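Depth fills in on white tabletop, grasp planner returns poses below the surface

Asked 11 January 2026
Tags: perception, point-cloud, segmentation, Hustomel

I'm running the Hustomel grasp planner on top of the Clergate perception stack, head camera only. The table is matte white and the wall behind it is light grey panelling. Plane fitting works on a bare table. With a dark piece of fabric and a woven basket on it, the fit tilts toward the back and the planner proposes grasps under the table.

Settings are stock apart from the inlier threshold, which I raised from 2 mm while trying to get a stable normal. RANSAC is capped at 3000 iterations. The log reports 93 per cent inliers, so by its own measure the fit is good.

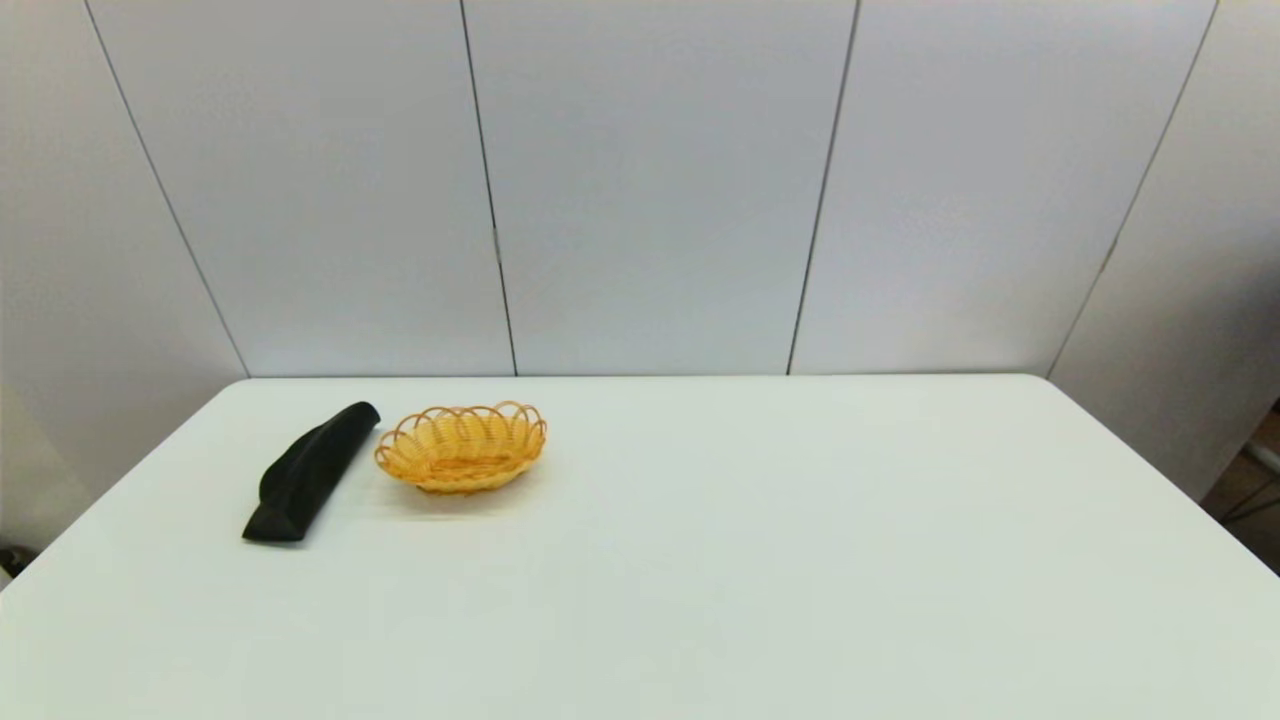 The basket is the worse of the two. Its cluster comes out as a rim with no floor, and the looped edge breaks into fragments that get discarded as noise. The fabric usually survives as one cluster but its lower end merges with the plane. I have tried changing the voxel size in both directions. Smaller voxels keep the rim and lose the frame rate.

Is there a way to constrain the plane without hard-coding the table height? The table gets moved between setups.

2 answers

Answer 1 (accepted)

Your inlier figure includes wall points. Stock Clergate crops by range, not by region, so at a shallow head angle the fit can pick up the bottom of the wall and tilt to suit. A high inlier percentage tells you very little with the threshold that loose.

Do it in this order:

Crop in the base frame before fitting. Drop everything past the far edge of the table.
Set an axis constraint on the plane normal, parallel to gravity, with a tolerance of a few degrees. You need the head tilt in the transform tree for this. Check it is being published at the camera rate, as a stale transform gives the same symptom.
Put the inlier threshold back where it was.
Refit by least squares on the inliers.

None of this needs a fixed height. The crop needs a far limit, but you can take that from the depth discontinuity at the table edge.

For the basket, don't cluster on geometry alone. The colour separates cleanly from the table, so segment in the image, then project the mask into the cloud. The rim fragments stay together because they share a mask. The same works for the dark fabric, though depth on dark material may be sparse and I would grow the mask by a few pixels.

Kvido Murín

Comment: The transform was stale as well. Cropping and the axis constraint fixed the tilt. Haven't done the masks yet.

Answer 2

Had something similar in March on an Osar arm. We switched to the Rusnák filter and it went away. Didn't look into why. Might be worth a try if you can live with the extra latency.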